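Mon 5 August

Zulmira Macedo asked me last week what I do with all the packaging that comes into the house, and my answer was that I put it under the sink and close the door. The door stopped closing on Saturday, so I sorted it.

Most of it went straight into the recycling. The Plitholm tubs stayed, as they stack and the lids still fit. I kept 2 of the Luo jars for screws. The clear printed plastic took longer – I like the bottle drawing on it, with the banner over the top and a star on either side, and I went back and forth over whether it was worth the shelf space.

Same bottle, same two stars, in all four:

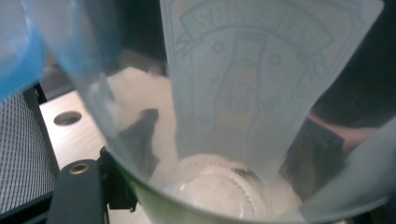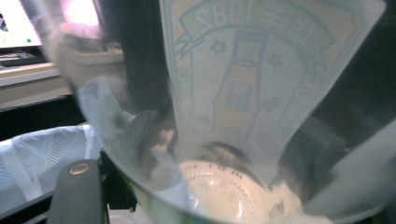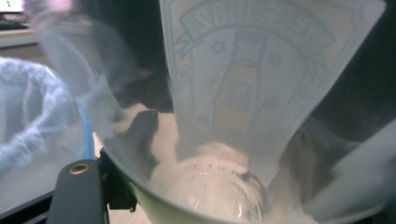
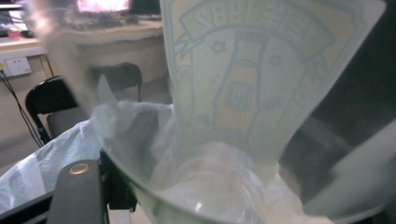

I gave myself until the end of August to find a use for anything I kept. After that it goes to the drop-off in Prutirdale, which takes clear plastic if you bring it in separately. The one in Pretstead is closer but only wants cardboard and cans.

The cabinet door closes now. I still need to fix the hinge, and the shelf paper in there is older than the sink.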